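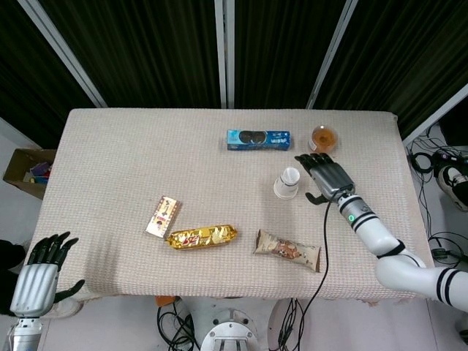

I started Redero because I was hungry at work. I was on late shifts in a building with one vending machine, and the vending machine had chips and more chips, and one night in November I drove home thinking that somebody ought to just put out a decent snack table. So that's what we do! We set up snack tables for offices, schools, clinics and anybody else with people who get hungry at three in the afternoon. The mix changes all the time, but I like to have a box of sandwich cookies, a few wrapped bars and something in shiny gold foil, and I'm fussy about the cloth underneath – cream, with a waffle weave, against dark green curtains if I get to choose.

My name is Alaric Fitzsimmons and I run the place, which means I order the snacks, taste the snacks, drive the van when it's my turn and answer the phone. If you call before lunch you'll most likely get me. If you call after lunch you'll get Prundum, which is what we named our answering machine, and I'll call you back (really, I will, I keep a list).

How we got going

The first table was a folding one from my parents' garage. I set it up in the break room at my old job with a coffee can for the money, and I put out the kinds of things my grandmother kept in her kitchen drawer: chocolate bars, wafers, little cakes, hard candy I was pretty sure only I would eat. It was gone by the end of the shift, all except the hard candy. The next week two other departments asked for one, and then a dentist's office down the street, which I thought was funny until I saw how fast they went through the cookies.

These days we look after 90 tables, and we get through up to 3,000 snack bars in a busy week. There are 24 of us, counting drivers and the packing room. We still don't have a proper warehouse. We have the old carpet store on Flundside Road, with very good parking and a smell of carpet that comes back whenever it rains.

What goes on a table

People ask me this more than anything, so I'll try to answer it. I want something chocolate, something crunchy, something soft and something a kid would pick. Soft is the hard one! Jelly or pudding in a little lidded cup does well in summer, and my rule is that the cups go toward the back so sleeves don't catch them. Bars go in front where you can read the wrappers. I don't line them up too neatly, either. We tried that once at a law office and people were scared to touch anything, so now I set a few down at an angle and walk away.

We carry 326 different snacks at the moment. A lot of them come through Ghauri, a family importer two towns over, and every month they send me a carton of things I've never tried. Some are wonderful. Some are licorice. If you'd like a table with no nuts, or no chocolate, or only things that won't leave crumbs on a keyboard, tell us when you sign up and we'll pack it separately from the rest.

And please use the paper cups. We leave a sleeve of them with every setup, they're good for coffee or water or a handful of pretzels, and for some reason half our customers put them in a cupboard and never take them out again.

How it works if you want one

You write or call and tell us how many people you've got and what the room is like. I come by with a cloth and a sample selection and we set up a small table so you can see it in place. If you like it, we agree on a refill day. If you don't, you keep the samples and I go home. There's no contract longer than a month, and you can skip a month whenever you need to – schools do this all summer and it's fine.

We also do one-off tables for open houses, staff parties and long meetings. Give me a week's notice if you can. I've done it with two hours' notice, but there was a lot of running.

Come by and taste things

The front room on Flundside Road is open to anyone on weekday mornings. Knock loudly, the packing room plays its radio at full volume. There's always something opened on the counter, and I'd love to know what you think of it, especially if it's licorice, because I've got a whole carton to get through.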